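Stesbridge says its new watch will last 11 days. We asked how

Last updated: Jul 4, 2025

The product lead for the Kirorby smartwatch has a good line ready for every question, and the first is about battery life. "Eleven days, and that's with the screen on," she tells me over a video call. I ask which features were switched on during the test. There is a pause. "Notifications. Step counting. Most people don't need more than that on a normal day."

GPS was off, then. So was the heart rate sensor, which Stesbridge has put at the top of its sales page since June. With both running, she says, buyers should expect 5 days. She doesn't think the bigger number is misleading. "Everyone in this business tests that way." I believe her, and I don't find it much of a comfort.
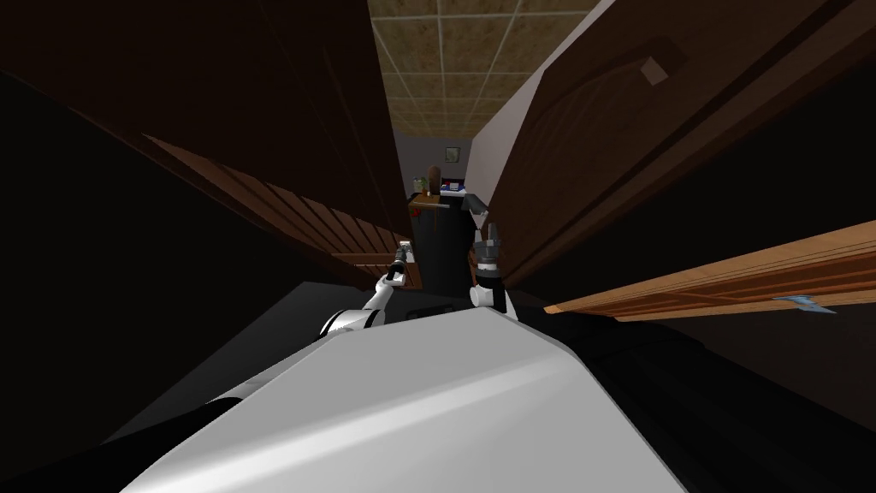 Two white arms reach toward a narrow passage between dark brown doors, in a computer rendering.

The screen gets to 1000 nits, a figure she brings up three times. It can hold that level only in short bursts. When I ask how short, she says the company hasn't published it and she would "rather let people go outside and see for themselves." People will be able to do that once they have paid for one.

Then there is Ugwu, the coaching app that comes with the watch. It's free for the first year. After that the sleep reports and training plans need a subscription, and she won't give me the price. "We're still listening to our customers," she says. I point out that customers are being asked to order now. "They'll get plenty of notice."

Her answers get better when we move to repairs. The strap uses standard pins, the battery can be swapped at a service center, and the back is held on with screws. Lornden, the last watch from Stesbridge, was glued shut. "We heard about that one a lot," she admits. "I had a drawer full of dead ones myself."

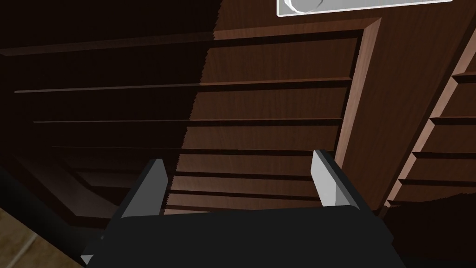 Rendered view of a gripper, its fingers open, facing a dark brown wooden cabinet.

How long will software updates last? The company's slides talk about a "design for life" and carry a chart that runs to 2065, which made me laugh. She says the chart covers the recycling plan and has nothing to do with software. For updates, she would only commit to "several years." I ask if she'd put a number in writing. "Not today."

I ask what she would tell an owner of the old watch who feels burned. "Try it on in a store," she says. "If you don't like it, don't buy it." It was the one answer all morning I had no follow-up for.

37 shares
5 comments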